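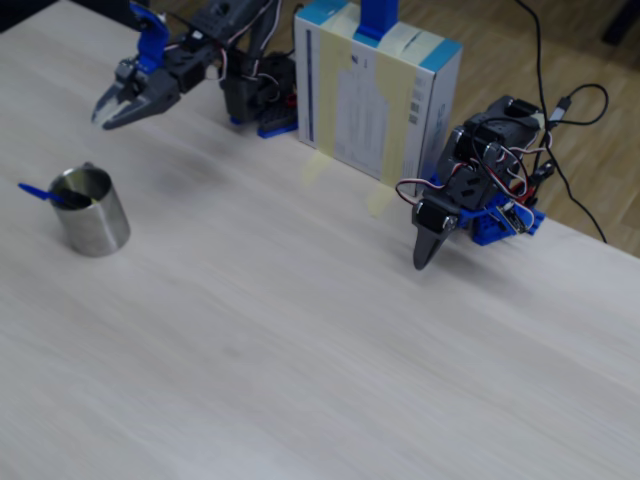
Keep the untidy examples

18 May 2019
By the Tralteck bench notes editor

Most advice on gathering examples for a learning system begins with cleaning. Throw out the run where the arm hesitated, the run where the operator changed his mind, the run where the object ended up a hand's width from where it was meant to go. What remains is a set of smooth, short, similar movements, and it is easy to train on. I think this advice is wrong for small projects, and that it costs more than it saves.

The case I know best is Skendlow, a tabletop set for two small arms which we began recording in April. The tasks are dull by design: pick a thing up, put it somewhere else, return to rest. We recorded 359 runs. Under the rule we had borrowed from an earlier project, Genside, 203 of them passed. The rest were marked as spoiled and moved to a separate folder, where by the usual practice they would have stayed.

The rule looked at three things: length of run, number of times the gripper opened, and whether the object finished inside the target area. It did not look at how the run had gone wrong. A run in which the fingers closed on nothing, opened, moved a little and closed properly was spoiled. A run in which the arm knocked the object, waited and then followed it was also spoiled. Both contain something the clean runs do not, namely a correction made from a bad position.

A system trained on clean runs alone has never seen a bad position. The first small error puts it in one, and from there it has nothing to copy. Anyone who has watched an arm close its fingers beside an object and carry the empty air to the target with full confidence has seen the result.
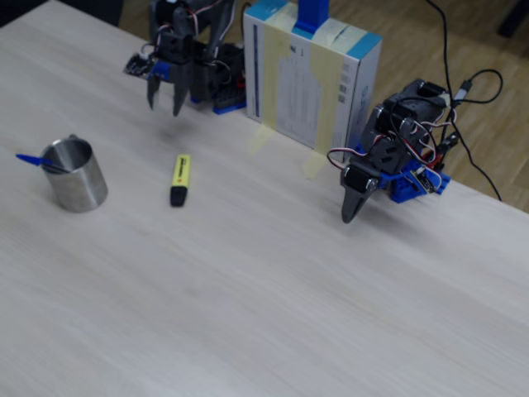 Skendlow set-up. Cup, highlighter and both arms.

The common reply is that bad runs teach bad habits. This is true of some of them. An operator who drifts off while holding the controls produces a long pause that means nothing, and a system will copy the pause. A run that stops halfway because a cable has pulled tight should go. So should any run with a dropped video stream. These are faults of recording, and they can be found by script. A miss followed by a recovery is a different matter, and a rule that puts the two in one folder is a poor rule.

A second reply is cost. Someone has to go back through the rejects and sort them. For Skendlow we did it by hand and recovered 70 runs that had been thrown out for the wrong reason. It took 2 days. Recording the same number afresh would have taken longer, and operators who are asked to make mistakes on purpose do not make the right ones - they miss too widely and recover too quickly.

Barrios, the set we are planning next, will have no pass mark at the time of recording. Each run will carry a short note of what happened, written before the next one starts, and the choice of what to leave out will be made at training time, when it can still be undone. The note matters more than the score. Storage is cheap at this scale and a deleted run cannot be sorted again.

I would also keep the layout of the table out of the rule. Under Genside, an object placed outside its usual patch counted against the run, so operators learned to put everything back in the same spot. The figures improved and the set got narrower.

Contact the bench notes desk | © 2019 Tralteck | Back to top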